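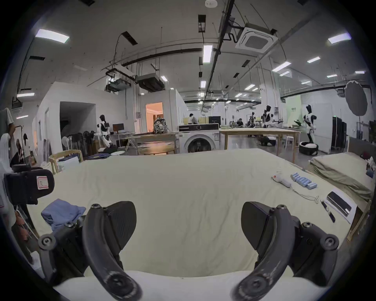

Filed under: Home care > Bedding and linen > Sheets

Keeping cotton sheets in good order

Most cotton sheets wear out in the wash before they wear out on the bed. The fibre is strong when it leaves the mill and is then weakened a little at a time by heat, excess detergent, over-full drums and careless drying. The notes below apply to plain woven cotton, percale and sateen. Polycotton is treated in the same way except where stated. Linen and silk are covered on their own pages.

Before first use

New sheets carry a finish applied at the factory. It makes the cloth look flat in the packet and stops it absorbing water properly. Wash once at 40 degrees with half the usual detergent and no softener. Expect some shrinkage in the length. A fitted sheet that is tight on the mattress when new will be too small after this wash, so check the depth first. Measure the mattress at the corner with any topper in place, then add 5 cm for the tuck.

Fold lines from the packet come out at the second or third wash. Ironing them at high heat on the first day tends to leave a shine, particularly on sateen.

Loading the drum

A double sheet, a double duvet cover and two pillowcases are a full load in a 7 kg machine. A sheet needs to drop from the top of the drum and open out as it turns. If it can't, the detergent stays in the folds and the middle of the bundle is barely washed.

Button or zip the duvet cover before it goes in. An open cover collects everything else in the load, and a pillowcase that has worked its way into a corner will come out twisted and still soapy. Wash towels separately. They shed lint, they are heavier, and the loops rub against the flat weave.

Load the sheet loosely, one end first, in folds. Do not wind it round the drum. Most out-of-balance errors on the spin come from a single large item loaded as a rope.

Temperature

40 degrees is enough for ordinary weekly washing. Use 60 degrees after illness, for dust mite allergy, or where the sheet has been on longer than two weeks. White cotton will stand 60 degrees for years. Dyed cotton will stand it but fades sooner. Polycotton should stay at 40; above that the polyester creases and the creases set.

A cold cycle is suitable for freshening only. Body oils do not shift at 20 degrees with most powders, and the sheet turns grey slowly enough that the change is missed until it is laid beside a new one.

Detergent

Powder for whites, liquid for colours. Powder normally contains an oxygen bleach and liquid does not. Measure it. The scoop supplied with the box is often larger than the dose for a normal load, and the surplus stays in the cloth, stiffens it and holds on to dirt.

In hard water areas, go to the higher dose on the packet. Sheets that feel like card straight off the line are usually carrying limescale and old detergent together. To strip them, run a 60 degree wash with 2 tablespoons of washing soda and no detergent, then an extra rinse. Once every three months is enough.

Leave out fabric softener. It coats the fibre and reduces absorbency, and on pillowcases it attracts oils from hair and skin.

Stains

Deal with these before the wash. The dryer fixes most of them for good.

Blood: cold water only, as soon as possible. Soak for 20 minutes, rub with plain soap, rinse, repeat. Warm water cooks the protein and sets the mark.

Sweat and yellowing: make a paste of bicarbonate of soda and water, spread it on the mark, leave for 25 minutes and wash at 60. Old yellowing on pillowcases may need an overnight soak in oxygen bleach. Chlorine bleach makes this type of stain worse.

Tea and coffee: cold rinse from the back of the cloth, then liquid detergent worked in with a fingertip.

Body lotion and hair oil: washing-up liquid, undiluted, left for 10 minutes. Rinse in warm water. The mark may look clear when wet and come back when dry, so check before ironing.

Ink: dab with surgical spirit on a white cloth, with kitchen paper underneath. Move the paper often. Do not rub.

Test any treatment on an inside hem if the sheet is dyed.

Spinning and drying

A spin of 1150 rpm is a fair setting for cotton. Higher speeds take out more water but press in hard creases. Drop to 800 for sateen and for anything that will be line dried without ironing.

Take sheets out when the cycle ends. Snap each one sharply by the corners, two people if possible, one at each end. This takes out more creasing than ten minutes with an iron.

On the line, fold the sheet in half hem to hem and peg the hems together, with the fold hanging down. Leave a gap of a hand's width between the pegs at the middle so that air gets inside. Do not peg by the corners alone; they pull out of shape and the fitted ones lose their seam. Strong sun whitens white cotton and fades everything else. Turn dark duvet covers inside out.

In a tumble dryer, use medium heat and stop the machine halfway to untangle the load. Sheets ball up, with a dry outside and a wet centre, and the sensor reads only the outside. Remove while slightly damp. Over-dried cotton becomes brittle and sheds more lint, and the lint is the sheet.

For indoor drying, a ceiling airer is better than a clothes horse. The Jumside four-rail model takes a double sheet folded once without it touching the wall. Keep a window open or a dehumidifier on. A sheet that takes longer than a day to dry will smell and need to be washed again.

Ironing

Optional for percale, rarely needed for sateen. If you iron, do it damp. Fold the sheet in four and iron the outer faces, then refold and iron the other two. Pillowcases are worth doing singly, hem end last. Use a plain metal soleplate at the cotton setting. Trovis and Nelitz both sell a wide board that takes a sheet folded in four; on a standard board it has to be shifted twice.

Folding a fitted sheet

1. Turn the sheet inside out and put one hand in each of two neighbouring corners.
2. Bring the hands together and flip one corner over the other, so that they nest.
3. Run down the edge, pick up the third corner and nest it over the first two. Do the same with the fourth.
4. Lay the sheet down flat and square the curved edges inwards.
5. Fold in thirds lengthwise, then in thirds again.

It will not be as flat as a top sheet. The elastic takes up room.

Storage

Sheets should be bone dry before they go on the shelf. Store each set inside one of its own pillowcases, which keeps sizes together and the dust off. Put newly washed sets at the bottom of the pile and take from the top, so that wear is spread. Two sets per bed in use and one spare will do for most households.

Avoid plastic bags and unlined wooden shelves. Plastic holds moisture, and bare wood can mark white cotton yellow along the folds. A sheet of acid-free paper or an old pillowcase on the shelf is enough. Refold anything stored longer than six months along different lines.

Small repairs

Slack elastic is the usual fault in fitted sheets. Unpick 3 cm of the casing at a corner, pin new elastic to the old, draw it through and stitch both ends down. Buy 8 mm flat elastic, the washable kind. Horrocks sells it by the metre.

A small hole near the edge can be darned. A hole in the middle is a sign that the cloth is thin all over — hold it to the window and look. The traditional remedy for a flat sheet is sides to middle: cut down the centre, join the two outer edges with a flat seam, and hem the new sides. The seam can be felt under the back, and the job is best kept for spare beds.

When a sheet is past mending, cut the good parts into dust sheets, polishing cloths and pressing cloths. Old percale gives very little lint and is good on windows.

More in Bedding and linen: Pillows | Mattress care | Duvets | Linen and silk

We use cookies to remember your settings and count visits. Accept | Manage choices

Contact us | Terms of use | Copyright, all rights reserved | Back to top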